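Can a machine clear a table yet? (general chat, home and shop automation)

desmet_dan
Posted in February, 9:14 pm

OK, I've been putting this off until I had something worth arguing over.
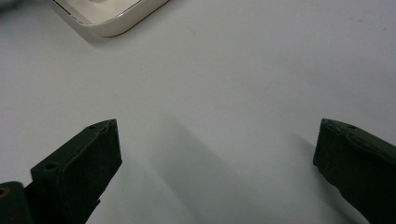

So my claim is that we are a lot closer on boring household chores than most people on this board think, and I mean picking up, wiping down, putting away. Folding shirts gets all the attention and I get why, it looks great. But a flat thing lying on a pale table is the everyday problem. Keys, cards, lids, trays, the remote. If two fingers can get hold of those most of the time, you've got half my kitchen covered!

I've been reading everything I can find since the Tedement open day and I'm more excited than I've been in years. Talk me down or join in.

---

millwright_jo
9:31 pm

Joining in a little, talking you down a little.

Flat on flat is the worst case for a two-finger grip. I ran a pick station at a plant in Dridlow and the parts that stopped the line were always the shallow ones. A mug is easy, a mug wants to be picked up. Anything low with rounded corners, the fingers come down, touch the table, and either the part slides or the fingertips ride over it. We got 400 good picks in a row on bottle caps standing on edge. Same caps lying flat, I think our best run was 17.

And white on white under soft light, good luck finding the edge.

---

desmet_dan
9:40 pm

17 is rough, but was that a fixed program? Because that's kind of my point. A program that goes to one spot and closes is a different animal from something that has watched a person do it 3,000 times.

---

millwright_jo
9:44 pm

Fixed program with a camera check. Fair enough. I'd still want to see the learned one do a full shift.

---

Bastian Eichhorn
10:02 pm

Long time reader. I teach an evening class in Prukham where we build simple grippers, so this is right up my street.

Jo is correct that flat parts are hard, but people have tricks for it and machines can learn the same ones. Watch your own hand with a credit card on a counter. You don't pinch it from above. You drag it to the edge and let it hang over, or you press one side and get a nail under the other. One of my students got a slide-to-the-edge move working in two evenings – clumsy, slow, and the whole room cheered.

Fingertip shape matters more than beginners expect, too. An angled tip gets in lower than a square one. Soft pads help with grip and hurt with getting underneath. We've gone back and forth on that all winter and I have a drawer full of tips to show for it.

---

quietkitchen
10:20 pm

Not an engineer, I clean houses for a living. You all talk about the grabbing. The grabbing is maybe a tenth of it. What goes where? Is that paper trash or is it the kid's homework? I moved a client's hearing aid case once to wipe under it and she spent the whole afternoon looking for it. I'd love help with the heavy, dull parts, really I would, but a machine that picks up anything on a table and puts it somewhere is a machine that loses things.

---

desmet_dan
10:33 pm

This is the best objection so far and I don't have a full answer. Maybe it learns one house? Like you would with a new client?

---

quietkitchen
10:41 pm

Takes me a month of visits, and I can ask questions.

---

torque_and_tea
11:05 pm

I'll be the grump. Shop floor, yes, already, for years, if you control the lighting and the parts come in the same way up. Home, no. Every demo I've seen is a clean table with one item on it. Put that same arm in front of my workbench and it would have a breakdown. I did.

Also speed. I timed a clip last week, 600 seconds to load a few plates. My daughter is faster and she's doing it under protest.

---

Bastian Eichhorn
11:18 pm

Slow doesn't bother me nearly as much, if it happens while I'm at work. My dishwasher takes two hours and I love it.

A clean table is also the right place to start. You get one item reliable, then you put a second one next to it, then you change the light. I'd be suspicious of anybody who began with your workbench.

---

millwright_jo
11:26 pm

Agree on the order. Where I split from Dan is "half my kitchen." Most of the time is fine for a lid. For a wine glass I want every time.

---

desmet_dan
11:39 pm

OK, I'll take back half. A quarter? No glasses, nothing sharp, nothing of quietkitchen's clients' – I still think that's amazing! Bastian, would you post the dimensions of the angled tips you liked best? I've got a printer sitting idle and I want to try the slide-to-the-edge thing with jar lids.

---

Bastian Eichhorn
11:52 pm

Will do, they're on the classroom computer so give me till tomorrow evening. Start with the biggest lid you've got.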